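Notebook, February, Plellimach kitchen bench

Back on page 711 of the big binder, Omar wrote that the steamer deserved an entry of its own, and I have put it off long enough, so I'm sitting down with my tea to do it properly. It's a nice little pot, the cream-white one with the metal basket on top, and I have grown rather fond of it. We had the buns from Greneria again, the plain white ones, and I wanted to get straight how we lay everything out before we forget and each do it our own way. The lid goes flat on the table to the left of the pot, the plate stays on the right, and the folded white pad sits at the back, tucked partly under the base.
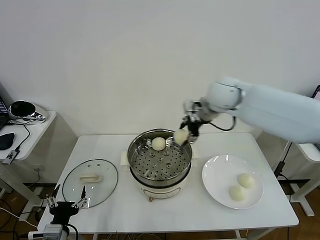 Rongrong Cheng: I'd still line the tray with a square of paper. My grandmother never steamed a bun on bare metal in her life, and the bottoms always came away whole. Also, please don't crowd them, they need room to swell!

Fair enough, and I've put a packet of paper squares on the shopping list (Rawan knows which shop). I did wonder if paper would cover too many of the little holes, but we can cut it small and find out. As for crowding, I'd like to keep to two on the tray for now and leave them well apart, even if it means a second go for the hungry ones.

Timer stays at 45 minutes for the whole session, setting out and wiping down included – Santeri thinks that is generous, but he has never dried the basket properly, and I have told him so more than once. Kohei wants to try the Hanon flour next month and make the dough ourselves, which I'm all for if somebody else does the pleating.
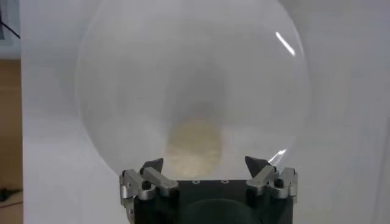
Clear and rounded, seen close up.

Still to do: buy the paper, copy the layout onto the card by the sink, and ask Omar where the other plate went.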